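Omska publishes bench rules for two-arm work with hand tools

Omska has published a set of working rules for table-mounted robot arms that handle ordinary household and garden tools. The document, titled Bench Practice for Mixed Hand Tools, was issued to the company's sites in March and has now been released to outside laboratories without charge.

The rules cover 13 points. They apply to any station where one or two arms share a tabletop with loose objects that have an edge, a point or a hinge. Conveyor cells and fenced palletising lines are outside the scope, as are mobile platforms.

Omska drafted the text with Skovton, which builds test benches, and with the integrator Sorensen. Work began after an internal review of 200 stopped sessions at the three firms' sites. In 70 of them the stop was traced to the layout of the table and the remaining cases were put down to software, cabling or operator error. The review recorded no injuries.

"The arm was doing what it had been told to do in most of the layout cases," said Ott Kazlauskienė, who led the drafting at Omska. "A blade had been laid across the approach path, or a strap was lying where a finger had to close. Existing cell standards say very little about that level of detail, and each site had its own habits."

The first group of rules deals with how tools are set out. Pointed and bladed items must be placed singly, with no item resting on another. Each handle must be reachable by at least one arm without that arm passing over a person's working position. Spring-loaded cutting tools such as pruning shears must be latched shut when they are set down by hand, and any wrist strap must be laid away from the blades. Containers that receive tools, including soft bags, must stand upright on their own base before the session starts. A bag that leans or folds in on itself has to be reset.

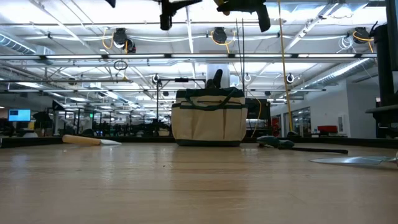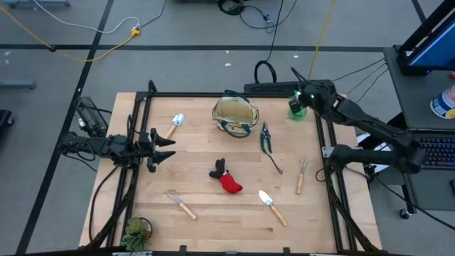

Garden tools and a green-trimmed fabric bag on the work table, with robot equipment in position.

A second group covers the arms. Before power is applied, both arms must be in a declared rest pose, and the pose must be written on the session sheet. When one arm is in contact with an object, the other may move only inside its own half of the table unless the task file states a handover. Grippers must be checked for debris between the fingers at each change of task. The check is visual and has to be made with the drives off.

Closing force is treated separately. The rules do not set a single limit, on the grounds that a trowel handle and a plant pot cannot sensibly share one. Sites are instead required to keep a table of limits by object, and to use the lowest value in the table for any object that has not yet been entered. Glass, ceramics and live plants must each have their own entry. Entries are to be reviewed whenever finger pads are replaced with a different type.

Cabling takes up two further rules. Overhead supply leads must hang clear of the full sweep of both arms, including the elbow, and this is to be confirmed by moving each arm through its range at reduced speed. Leads on the floor must be routed outside the marked walkway or covered. Connectors joining two leads may not be left within reach of a caster.

The section on people is short. One named operator is responsible for the table during a session. Hands may enter the work area only after the operator has called a stop and both arms have been seen to halt. Resetting objects while an arm is moving is prohibited, including where the arm is on the far side of the table. Visitors must stay behind the floor marking.

Sites must also keep a record of each stop. The minimum entry is the time, the object involved, the pose of both arms and the action taken before restart. Omska has supplied a one-page form, although an electronic log with the same fields is acceptable.

Skovton said it would ship new benches with the layout rules printed on a card fixed to the side rail. Sorensen is to adapt its start-up checklist so that the rest pose and the cable sweep are confirmed before the drives can be enabled. Existing installations will receive the change through the ordinary maintenance update.

Some laboratories have questioned the rule on single placement. Fovisora tasks, as they are known at the three firms, ask an arm to pick from clutter, and a table on which nothing overlaps is of limited use for that purpose. Kazlauskienė said an exemption is available where the overlapping items are blunt, or where blades have been fitted with guards, and that the exemption must be noted on the session sheet.

The rules are voluntary outside Omska's own sites. Comments on the first edition are being accepted by the drafting group, and a revised text will follow once they have been considered. Force tables submitted by outside laboratories may be included as an annex, subject to their agreement.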